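From: Hanna Dovhaniuk
To: kitchen-storage list
Subject: Re: Re: rotary utensil stands, tongs vs. base clearance

On a December afternoon Itsuki Uchida wrote:
> We are replacing the drawer inserts in the Miyazaki kitchen with
> upright stands, round base and center post. Spoons and turners hang
> without trouble. The tongs do not. Ours spring open on the peg and
> push the next tool off. Has anyone settled on a peg order, and how
> much clearance do you leave at the bottom?
> Itsuki

Itsuki,

Peg order first. Tongs go on adjacent pegs, on the side facing the cook. Turners and slotted tools go behind them, heads all turned the same way. If tongs are placed opposite each other the stand balances better, but the top then has to be rotated for every second tool, and on the Dinura stand we tried, the top drifted back.

Springing open: hang them locked. If the lock is worn, a silicone band at mid-length holds well enough. Yuto Nishimura tried the Biltach clip for this and went back to bands.

Clearance: I measure from the lowest point of the longest tool to the top of the base. Under 5 mm the ends catch on the rim when the top is turned. Our longest tongs leave 37 mm on the tall post and do not fit the short one. Natsumi Kuroda's limit for the short post is a tool length of up to 59 percent of what the tall one takes, and I have found no reason to change it.

Two stands are easier to use than one full one. Fill the front stand with the tools used daily and keep the rear one for overflow.

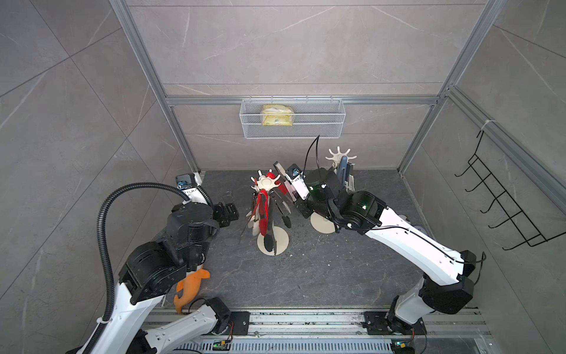

Red-tipped and black tongs on the left stand, second stand farther back. The black pair hangs nearly to the base.

The Trarari post extension has not been tested here. Tetsuya has one and can post the thread size if you need it.

Hanna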